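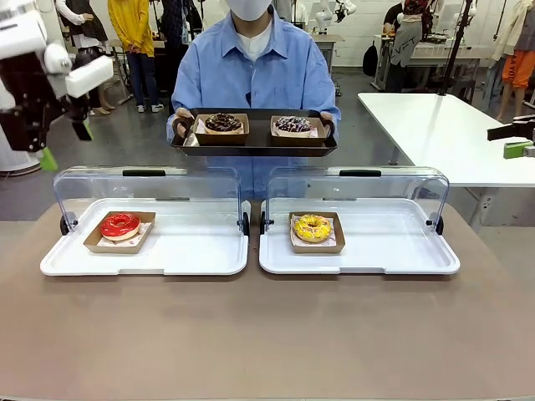

Figure 2. Counter service, two boxed donuts on a serving tray.

3.2 Packaging recall

Shoppers at Waltberg got 6 liner designs, then a recall test. 74 finished. Colour of liner remembered poorly, wording better. 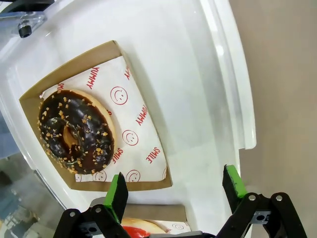 Notburga Eder and Regula Kofler

Short repeated words (YUMMY, SMILE) did best, flavour labelled seperately. Second wave in October, same centre.

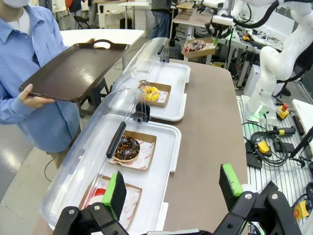
3.3 Limits

One site only. No kids asked.

Related items
Takeaway cup sleeves, Wenura
Rüegg napkin survey

© Flullari. Back to top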